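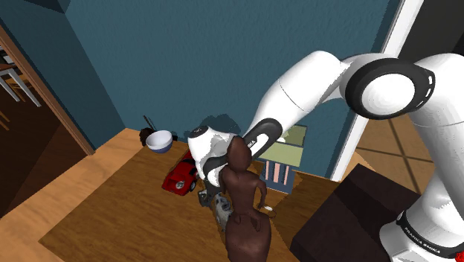 **OUT & ABOUT / Factory Visits**

# Four hours among the ladles

*Fri 27 October*

The Hemmin enamelware works in Pralbridge opens its doors to the public twice a year, once in March and once in the fall, and both times it rains. I went in the fall. The parking lot is gravel on the good side and soup on the other, and by 9:30 the good side belonged to a bus from Clernmont whose passengers had already found the coffee.

Tickets are $4, which gets you a paper wristband, a map drawn by somebody with strong feelings about the loading dock, and a pair of safety glasses that fit over your regular glasses the way a tent fits over a bicycle. Tours leave in groups of 28. Ours had a man in it who had worked in a rival plant for most of his life and wanted us to know it was bigger.

Our guide was Darlene Beaudoin, who began in the packing room straight out of high school and now runs the color lab. She walks backward at a speed most of us couldn't manage forward. "If you hear a horn, stop," she said. "If you hear two horns, that's lunch."

You start in the press shop, where flat discs of steel become pots. It is very loud and very satisfying, and I could have stayed there until closing. The disc goes in, the press comes down, and out comes a saucepan with no handle and no idea what's coming. A kid near the front asked if you could press a hat. Darlene said people had asked before and that the insurance company had an opinion.

After that comes the pickling room, which has nothing to do with cucumbers, as three separate signs explain. The steel gets washed in acid so the enamel will stick. We looked at it through a window. The window could use some washing too.

Enameling itself turned out to be the part I'd come for and hadn't known it. Enamel is glass, ground up fine and mixed with water and clay until it looks like paint. The pots are dipped, shaken and hung on hooks to dry, and the shaking is still done by hand. It takes about a year to get good at it. Too little and the enamel sags, too much and you can see through to the gray undercoat. I was allowed to try one on a practice bench. Darlene looked at my saucepan for a while and said it would make a nice planter.

The furnace is a long tunnel with a chain running through it, and you feel it in your eyebrows well before you see it. Everybody took the same picture of the pots coming out the far end glowing orange. Nobody was permitted to stand where the picture would be good.

Then the color lab, where Darlene slowed down for the first time all morning. There are 94 colors on the wall, each on its own little steel tile with the name typed underneath, and Hemmin currently sells six of them. The rest are kept because somebody's grandmother has a bread box in Harvest Olive and someday the lid will need replacing. I liked Dentist Green, which was discontinued before I was born and which I believe was ahead of its time. She is fond of a brown called Gravy. "It sold terribly," she said. "It's a beautiful brown."

The rival-plant man said that his place had had more colors. Darlene asked what they were. He named four of them, and two were white.

Lunch was in the canteen: a hot dog, or a hot dog with everything. The Orkico people, who make the wooden knobs for the lids, had a table by the door with a bowl of factory seconds you could take home for free. I took three. I don't own a lid that needs a knob, but I don't own a boat either and I still slow down at marinas.

The tour ends in the seconds shop, as it was always going to. This is a cinder-block room with 300 or so people's worth of elbows in it, and the stock is laid out on trestle tables by flaw. Chips are at the left, drips in the middle, and at the back is a table marked ODD, where I found a colander with the holes on one side only. A woman from the Clernmont bus got to the roasting pans before I did and bought every one. She had brought a hand truck. I have thought about that hand truck a good deal since.

I left with the colander, a ladle in a blue that isn't on the wall, and my planter, which they'd fired for me while I ate. The enamel had sagged to one side and set there like a bad haircut.

If you go: take the Pralbridge exit and follow the signs for the landfill until you see the ones for Hemmin. Wear closed shoes, since they'll turn you away in sandals. Get there before nine if you want to park on the gravel, and bring cash for the seconds shop. The next open day is in March. Pack an umbrella, and keep an eye out for the bus.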